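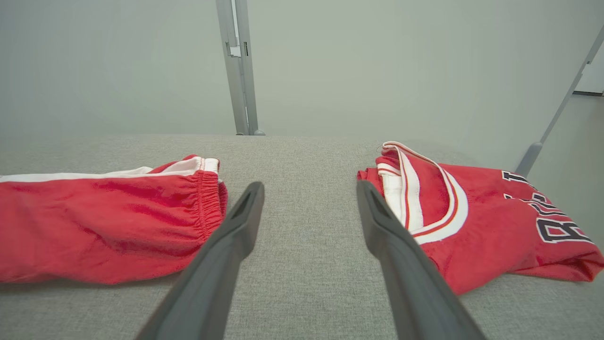 Histside Opens a Sorting Room for Team Kit, and Doubts Most of What Is Said About Folding

For release in February

Histside, which washes, sorts and returns sports clothing for schools and amateur clubs, has opened a sorting room for red kit and the other strong colors that give laundries trouble. The room handles jerseys, warm-up pants and the odds and ends that come in at the bottom of the bag. It has 8 tables, and each one is covered in gray fabric.

The company would like to keep its claims small. Plenty of firms in this business have promised that a new folding method will make clothes last longer, save closet space or calm the household. Histside has tried a good many of those methods on its own tables and has seen little to back them up.

"I was sent three different guides to folding a jersey last year and they disagreed with each other," said Wael Badawi, who runs the sorting room. "One said roll it. One said never roll it. The third wanted me to buy a board. A jersey is a shirt. If it's flat when you start and the sleeves are tucked in, you're most of the way there."

What the new room does is fairly plain. Each piece is laid out on the fabric before anyone folds it. Pants go down leg by leg, with the side stripe straightened, and the elastic at the cuff is left to gather the way it wants to. Tops go down next to them so the two can be matched. Glossy red fabric shows every wrinkle under even light, and on gray cloth a white stripe or a white trim is easy to find.

The choice of gray took longer than it should have. Histside started with bare white tabletops, on the advice of a supplier. White trim vanished against them. Slick fabric also slid around, and a pair of warm-up pants would end up on the floor if somebody leaned on the table. The woven covers hold the clothes where they're put. They also pick up lint, and the company does not have a good answer to that yet.

Tzu-hsuan Tsao, who wrote the room's working instructions, kept them to 2 pages. The first page covers laying out and matching. The second covers what to do when a set doesn't match, and it is the one that gets used.

"People think the folding is the work," Tsao said. "The work is finding out that you've got the right top with the wrong pants. Reds are bad for this. Two reds from two seasons look the same in the bag and then you put them down side by side and one of them is practically orange."

For that reason the room now leaves a gap between the top and the pants while they are being checked. Earlier, staff stacked the pieces straight away, and sets went back to clubs with the wrong halves together. The company got complaints, and it deserved them.

Cuffs have their own rule. Histside does not press gathered elastic and does not stretch it flat to make a neater pile. A folded leg with a bunched cuff is thicker at one end, so the stack leans. Staff turn every other pair the opposite way to even it out. The company has looked at clips and sleeves sold to solve this and has bought none of them.

Clubs can send kit in one of two ways. The first is a loose drop-off in the Jorkine bag, a plain drawstring sack that Histside hands out at no charge. The second is the Kong crate, a stacking box with a divider for tops and bottoms. Histside expects most clubs to ignore the divider. The crate holds more and costs a deposit.

King-fai Tsai, who handles club accounts, is not pushing the crate very hard. "If you have one team, use the bag," Tsai said. "I've had people order crates because they look organized, and then the crates sit in a hallway with shoes in them."

During the trial the room sorted 480 pieces for one league and sent back almost 500 in all once the stray socks and single gloves were added in. Histside offers the figures for what they are worth. One league over one short stretch is a thin sample, and the kit was newer than most of what comes through the door. Older pants, with tired elastic and stripes that have started to lift, will go slower.

The company also looked at Grukik, a label system that marks each garment with the wearer's name and set. Yi-chun Yau, who ran that test, reported that the labels stayed on well enough but that clubs swapped shirts among players so often that the names meant very little by midseason. Histside will still apply Grukik labels for any club that asks. It will not recommend them as a matter of course.

"I wanted them to work," Yau said. "Mark the set, skip the name. A laundry pen inside the waistband does that."

Prices for washing are unchanged. Sorting is included for clubs already on a regular pickup and is charged by the bag for everybody else - a bag being whatever fits in the Jorkine sack with the string pulled shut. Kit that arrives overstuffed will be counted as two bags. Kit that arrives muddy is fine.

Clubs that want to see the room can come by at 10 a.m. on any working morning. There is no tour as such. Visitors may bring a set of their own and watch it laid out and checked, and are welcome to argue about the folding.

Media and club inquiries: Eamon Dunne, Histside press desk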